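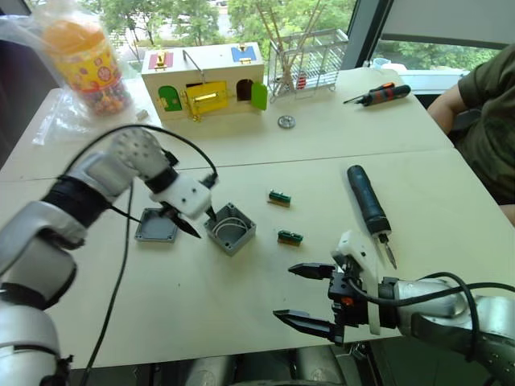

27/10/2026
Hodwood, caixa de derivação, sequência da tampa

Escrevo à pressa entre corridas, depois passo a limpo (ou não).

Objectivo de hoje: perceber se a política que treinámos com o conjunto completo falha na tampa por falta de dados ou por falta de informação de contacto. O Tomos aposta nos dados. Eu apostava no contacto. A meio da tarde já não sei bem, ver mais abaixo.

Montagem: as duas mesas brancas encostadas. Braço esquerdo com a ponteira preta presa no suporte impresso, braço direito com a pinça paralela. Caixa cinzenta aberta ao centro da mesa da frente, fio branco enrolado lá dentro, tampa do lado esquerdo, conectores verdes do lado direito, aparafusadora mais à direita. Mesa de trás: os distractores do costume (caixa de trincos de madeira, roda dentada, suporte de arame com os pauzinhos, chave de fendas, frasco das bolinhas). NÃO mexer na mesa de trás entre blocos, foi isso que estragou a comparação de Abril e ainda ando a pagar por ela.

Sequência que conta como tentativa:
- ponteira toca no rebordo da tampa e empurra-a até ficar alinhada com a caixa
- pinça pega pelo lado direito
- levanta, ponteira fica a guiar o canto
- pousa, pressiona
- larga os dois

O fio não entra nesta fase. Os conectores também não, ficam na mesa só porque a tarefa inteira os há-de usar e a câmara tem de os ver no sítio.

Dados
Conjunto completo: 2.875 episódios teleoperados, todos com este par de ferramentas. Subconjunto: 1.000, sorteados pela Gwawr com estratificação pela rotação inicial da tampa. A semente está no ficheiro dela, não no meu, pedir-lhe antes de repetir. Treino igual nos dois casos, mesmo codificador visual, mesmo tamanho de bloco de acções, mesma paragem. A única diferença devia ser a quantidade. Digo "devia" por causa da história do espaço em disco, ver o fim.

A variante de contacto (a que chamamos Fimer, nome do Dwight, não perguntei) usa o subconjunto pequeno mas junta à entrada a corrente das juntas do punho, filtrada, com a janela curta. Nenhum sensor novo. É só ler o que já lá está. A ideia é que o momento em que a ponteira apanha o rebordo aparece na corrente antes de aparecer na imagem, porque a ponteira e o suporte tapam justamente esse ponto à câmara da cabeça.

Manhã

Calibração da ponteira. Desvio visível na ponta, a apontar demasiado para fora. Desapertei os parafusos do suporte branco, voltei a assentar, apertei em cruz. Repeti a rotina de toque no bloco de referência até o erro deixar de mudar entre repetições. Nota para quem vier a seguir: apertar com o braço em posição de repouso, não com ele esticado, senão a peça impressa torce um bocadinho e só se dá por isso na tampa.

Primeira corrida com a política completa, para aquecer. Empurra bem, pega bem, pousa com o canto de trás levantado. Falha clássica. Segunda igual. Aled a ver, disse "está a fechar de olhos fechados" e tem razão, a trajectória de descida é praticamente a mesma com a tampa certa ou torta. É a média das demonstrações e pronto.

Parei e fui ver as demonstrações em vez de continuar a acumular falhas. Coisa interessante: nos episódios do Aled ele desce, toca, RECUA um nadinha e volta a descer. Nos da Aroha não há recuo, ela roda o punho em contacto até a tampa cair no encaixe. Duas estratégias diferentes, ambas funcionam, misturadas sem etiqueta. A política sem contacto faz uma coisa no meio que não é nem uma nem outra. Não tinha reparado nisto em meses de olhar para as curvas.

Perguntei à Aroha se era de propósito. Diz que sim, que o recuo lhe custava por causa do atraso no comando do operador e que deixou de o fazer. Faz sentido. Ninguém tinha escrito isso em lado nenhum (escrevo agora).

Bloco A, política completa

Posições iniciais da grelha do Tomos, tampa rodada para os dois lados, caixa fixa. 10 tentativas por posição. Critério de sucesso: rebordo assente dos quatro lados, verificado com a lâmina. Se a lâmina entra, é falha, mesmo que à vista pareça fechada. Discuti isto com o Tomos, que queria aceitar "fechada à vista". Não. A Vestbridge vai usar lâmina, usamos lâmina.

Padrão das falhas, sem entrar na tabela (está na folha partilhada):
- tampa quase alinhada: quase tudo bem
- rotação pequena para a esquerda: bem, às vezes segunda tentativa espontânea
- rotação pequena para a direita: mal. A ponteira chega ao canto e escorrega por cima do rebordo
- rotação grande: a ponteira corrige, mas demora, e o braço direito começa a aproximar-se antes de a tampa parar

Este último ponto incomoda-me mais do que os outros. Os dois braços não esperam um pelo outro, só parece que esperam quando a fase de empurrar dura o tempo médio. Bloco de acções demasiado longo? Gwawr acha que sim. Encurtar e reavaliar, mas não hoje, hoje uma variável de cada vez.

Bloco B, subconjunto sem contacto

Pior, como se esperava. Falha nos mesmos sítios e ainda noutros. Nada de novo no tipo de falha, só mais. Anotei porque é a favor do Tomos: mais dados ajudam mesmo, a diferença entre A e B não é ruído.

A pinça direita abriu demais numa das aproximações e o dedo de baixo raspou na mesa. Parei à mão. Dedos inspeccionados, serrilha sem dano. Limite inferior em z subido no ficheiro do braço direito, tudo o que vem depois desta linha já tem o limite novo. O Bloco A não tem. Não creio que afecte mas fica escrito.

Bloco C, Fimer, mesmo subconjunto

89% no total da grelha. Com o subconjunto pequeno. Acima do A, que tem o conjunto todo.

Reli os registos porque não acreditei. Confirmado pelo Dwight a partir dos vídeos, sem saber qual era o bloco (tapei-lhe os nomes dos ficheiros, ele protestou). Discordámos numa tentativa em que a tampa assentou ao largar e não ao pressionar. Conta como sucesso pelo critério escrito, ficou sucesso.

O que se vê nos traços: a ponteira toca, a corrente do punho sobe, a velocidade baixa logo a seguir, e só depois a pinça avança. Aquela espera entre braços que faltava no A aparece aqui sem a termos pedido. E na descida faz o recuo do Aled. Só o do Aled, quase nunca a rotação da Aroha. Porque é que escolhe uma? Hipótese: o recuo tem uma assinatura limpa na corrente (sobe, cai, sobe), a rotação em contacto é uma coisa esborratada que o filtro come. Se for isto, a janela do filtro está a decidir a estratégia por nós. Não gosto.

Teste rápido: alarguei a janela e corri meia dúzia de vezes fora da grelha. Apareceram rotações. Não conta para nada, é anedota, mas vale uma experiência a sério.

Onde o C falha:
- rotação para a direita ainda é o pior quadrante. Menos mal que no A. A ponteira continua a subir para o rebordo de vez em quando; a corrente só sobe quando já está em cima
- quando o cabo preto do braço esquerdo faz o laço mais apertado, a corrente do punho fica com um desvio constante. A política lê aquilo como contacto e abranda no ar. Duas falhas por causa disto, tenho quase a certeza

Refiz o caminho do cabo com mais folga por cima do suporte e o desvio desapareceu nos traços em vazio. Mas não posso trocar o cabo a meio de um bloco, portanto as falhas ficam. Para amanhã: medir o desvio em vazio no início de cada bloco e subtrair. Devia ter feito isso desde o princípio. O Aled disse-me isso na primavera e eu respondi que era exagero, pois.

Controlo que falta, e que é o mais importante

C contra A compara duas coisas ao mesmo tempo (contacto e quantidade). O que precisamos é Fimer treinado no conjunto completo. Se subir muito, o Tomos e eu temos os dois razão. Se não subir, a quantidade deixa de interessar nesta fase e podemos parar de recolher tampas e passar aos conectores, coisa que toda a gente agradece.

Problema: os registos de corrente dos episódios mais antigos estão a uma frequência diferente. A Gwawr tem um script de reamostragem mas não foi validado. Reamostrar para cima inventa justamente o flanco de subida que nos interessa. Alternativa: treinar só com os episódios de frequência certa e dizer que é "quase completo". Prefiro esta. Discutir.

Outro controlo: baralhar a corrente no tempo, na avaliação. Se o sucesso não cair, a política não está a usar contacto nenhum e o ganho vem de outro lado (regularização, sei lá). Barato, faz-se amanhã de manhã antes de mais nada. Se isto der mal risco metade da página.

Robustez ao fundo
Nada fechado. A cabeça vê a mesa de trás toda mais a janela, e a luz das árvores muda muito depois do almoço. Blocos A e B de manhã e início da tarde, C mais tarde. Portanto luz e método estão confundidos, bonito. Repetir com a ordem intercalada, tentativa a tentativa, e não por blocos. O Dwight propõe baixar um estore, eu preferia manter a luz e intercalar, porque na Vestbridge também há janelas.

Disco
O treino do conjunto completo parou uma vez por falta de espaço e foi retomado do último ponto guardado. O optimizador foi retomado também? O registo diz que sim, o Tomos diz que "em princípio". Verificar. Se não foi, o A tem uma desvantagem que não é dos dados e a comparação toda fica coxa.

Pendentes
- corrente baralhada (eu, primeiro de tudo)
- desvio em vazio por bloco, acrescentar à rotina de arranque (Aled)
- etiquetar as demonstrações: recuo / rotação / outra. Aroha oferece-se para as dela, faltam as restantes
- janela do filtro, varrimento pequeno, com grelha a sério
- estado do optimizador no A (Tomos)
- segundo suporte branco para a ponteira, encomendado à Bielecka, ainda sem resposta. O actual aguenta mas os furos estão a ficar largos
- confirmar com a Vestbridge a espessura da lâmina
- carregar a bateria da aparafusadora, vai ser precisa para a fase dos parafusos
- passar o limite em z do braço direito para o repositorio, por agora só está na máquina local

Deixei a mesa como está, posições marcadas. Não arrumar.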